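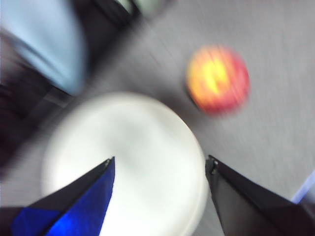

Cuaderno de taller, enero, 16:20

Segunda tanda de pruebas con el esmalte Ristska. Sigo sin creerme la ficha. Dice que aguanta «uso doméstico intensivo», y eso cabe en cualquier sitio. Pregunté a Llanos qué ensayo hay detrás y me mandaron otra vez la misma ficha, ahora en color.

Lo que hice: 16 probetas de la pasta de siempre, la mitad con Ristska y la otra mitad con nuestro blanco viejo. Misma hornada, bandejas alternadas para que no me venga luego Maribel con lo de la esquina fría del horno. Anotado en el reverso con óxido, que el lápiz se fue la otra vez.

Ácido: rodaja de limón toda la noche. Dos del Ristska con cerco mate. Del nuestro, una, y ya tenía un pinchazo antes de empezar, así que no sé si cuenta. Yo no la contaría, pero soy parte interesada.

Rayado con cuchillo de mesa: marcas grises en todas. Se van con bicarbonato en las dos series. Aquí no veo diferencia ninguna y desconfío de quien la vea.

Choque térmico: del congelador al agua hirviendo. Craquelado fino en tres del Ristska, se nota con tinta. En la ficha, «sin craquelado». Será con otra pasta. Pregunta para Llanos: ¿con cuál?

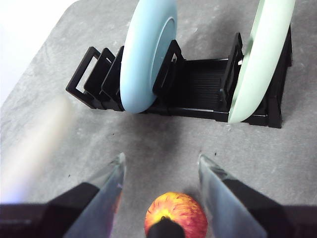 Queda el lavado, que es lo que les importa a los de Torulmont. Quieren que pongamos «apto para lavavajillas, 1000 ciclos» en la etiqueta. De momento llevamos 70, a mano de quien se acuerda de poner la máquina. De 70 no se saca 1000 por mucho que se estire la curva. Maribel Chambi propone parar en 200 y escribir «ensayado hasta 200 ciclos». Me parece lo único decente, aunque venda menos.

Además no hemos fijado el detergente. Las primeras tandas fueron con pastillas Dokix y después con polvo suelto, dosis a ojo. Si al final sale una diferencia de brillo no sabré a qué achacarla. Propongo seguir solo con Dokix y marcar en la hoja desde qué ciclo.

El brillo lo seguimos mirando contra la ventana. Maribel dice que las del Ristska están «casi igual». Le tapé los reversos y acertó la serie en nueve de 16, o sea, como tirando una moneda. Repetir con alguien que no haya esmaltado.

Pendiente:
pedir a Llanos la pasta y la curva de cocción
pesar las probetas antes de seguir (tendría que haberlo hecho al principio)
no contestar a Torulmont hasta tener los 200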